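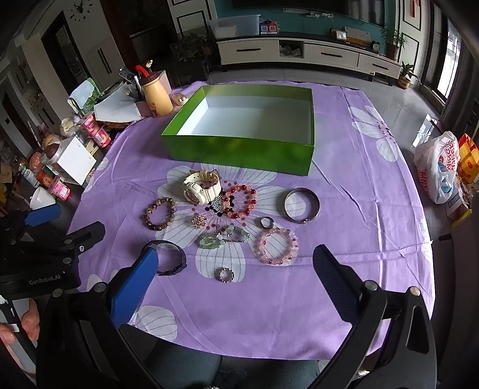
What does a Mamorix fabric finish do?

It slows the rate at which water and oil soak into woven cotton and linen, so a spill can be blotted before it reaches the fibers.

Barside introduces Mamorix finish for household linens

Barside, a maker of textile treatments, will begin shipping Mamorix to retailers in November. The product is a water-based finish for tablecloths, napkins and runners. It is applied at home with a trigger sprayer, dries at room temperature and is set with an iron on the cotton setting.

Mamorix was developed at the company's Olley plant under Līga Grigaitė, head of product testing. Samples were washed, line dried and pressed between tests, then checked with coffee, red wine and cooking oil.

"Most finishes for table linen are set in a factory oven," Grigaitė said. "We wanted one that sets under a household iron and leaves the cloth soft enough to fold."

Two coats are recommended for plain weaves. Heavier cloth may need three. The finish should be renewed when water no longer beads on the surface. Wash treated items in cool water without fabric softener, which leaves a film and reduces repellency. Mamorix is not intended for silk, wool, vinyl-coated cloth or fabric that has been starched.

Printed fabrics should be tested on a hem first. Some dyes darken slightly while the finish is damp, and the test area should be left to dry fully before the color is judged.

Mamorix will be sold in spray bottles and refill pouches through Rimkutė stores and by mail order from Barside. Safety data sheets and care labels are available to retailers on request from the Barside trade desk.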